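Search the docs Go

Tulix Planner – Frequently Asked Questions

What does Tulix do?
It takes a goal pose and a list of things you would like the arm not to hit, and returns a joint path. It does not grasp, see or forgive. Perception comes from Flamura, or from whatever you have wired up in its place.

Do I need a real arm?
No. Most of us develop against the simulator and visit the hardware when we feel too confident.

Why does planning fail when the goal is obviously reachable?
Check the frame first. Goals are read in the base frame unless you say otherwise, and a goal given in the camera frame usually ends up somewhere under the floor. After that, check the seed. The default is 1049, which was typed by Fraser Ogilvie in a hurry and is now load-bearing.

How long will it keep trying?
2000 milliseconds, then it returns NO_PATH. You can raise the limit. If the goal is inside an obstacle, you will wait longer for the same answer.

Why does it refuse to go near the object I want to pick up?
Objects are obstacles until you call allow_contact() with the object's name. Long thin ones cause the most mail, as the padding is applied on every side and a narrow stick gets fat very quickly. Small parts lying next to the target keep their own padding, so allow contact for the target only and set the neighbor's margin by hand. 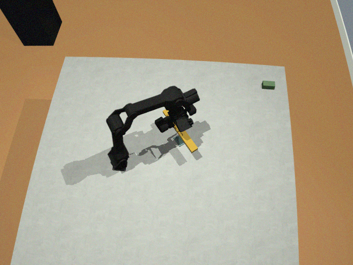
Morven Morrison writes that she set every margin to zero and her plans now succeed all the time, so why isn't that the default? She adds that the arm has developed a habit of brushing against things on the way out.

Those two facts are related. Zero margin means the path may touch a surface without counting as a collision. Two millimeters is the smallest value we support with a straight face.

Does Tulix work with Calloway controllers?
Yes, from October's release on. Older firmware drops the last waypoint – we add a duplicate one to make up for it, and we are not proud.

Where do I report a bug?
On the Tarelen tracker. Attach the scene file, the seed and the log. "It went weird" is already filed as issue 34.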